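Speaker notes: Living with a wooden table
Last updated: 1/23/24

(Wait for the chairs to settle. Water on the left side of the lectern. Slides on the clicker, not the laptop.)

Good evening everyone, and thank you for coming out to the Wandby hall, and for bringing your own mugs as well, which is very good of you. I'm going to talk tonight about looking after a wooden table, which I know sounds like a small thing to put your coat on for, but I've been fussing over them most of my grown-up life and I still find something new to fuss over every winter.

I grew up with a kitchen table that did everything. We ate on it, did homework on it, and once a year in March my mother cut out the curtains on it with the big shears (she had a system, and you did not walk through the room while the system was going). It had a burn at one end, the colour of strong tea, and all of us wanted to sit there. So when people bring me a table and say they're sorry about the state of it, I always tell them to sit down and we'll have a look together.

(Slide. Let them look for a bit.) 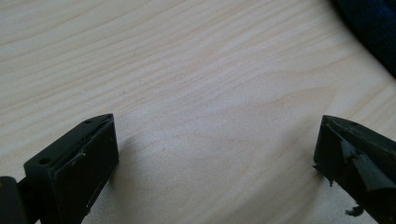
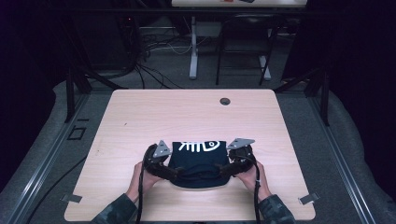 Before you buy any oil or wax or anything at all, find out what is already on your table. Put a drop of water somewhere out of the way and watch it. If it sits up like a bead, you've got a finish doing its job, and if it sinks in and leaves a dark spot, the wood is thirsty. Pale tops like the one on the slide are the ones I get asked about most, because every ring shows, and people scrub at them and scrub across the grain too, poor things. Those long wavy lines are your guide, so follow them with the cloth, even when they wander off on an angle. And fabric is kind to a table, by the way. A folded bit of cloth, even one with a fish skeleton on it, will never do the harm that a hot pot will.

(Pause here. Someone always wants to tell the hot pot story. Let them.)

Now, the Wutier method, as my aunt's neighbours called it, is a soft rag, a little oil, and seven days of leaving it alone. The leaving alone is where we all fall down. I have put a plate back on the second day more times than I'd like to say in a public hall.

For white rings, try a barely warm iron over a clean tea towel, a few seconds at a time, and keep lifting to check. For dark rings, you'll likely need to sand, and I'd practise underneath first. Four light passes with fine paper, and stop while you're still enjoying yourself.

(If time is short, skip the part on drawers and go to the Tasham table.)

The Tasham table, for anyone who hasn't heard it, is the one I sanded straight through. I'll pass around the piece I kept. Please do rub your thumb over it.

(Questions, then tea.)

Comments

Tried the iron on our dining table last night and the ring has nearly gone. My husband is now walking around looking for other rings.

Could you post the part on drawers? We ran out of time and mine stick terribly.

Lovely evening, thank you. I think I left a green mug behind.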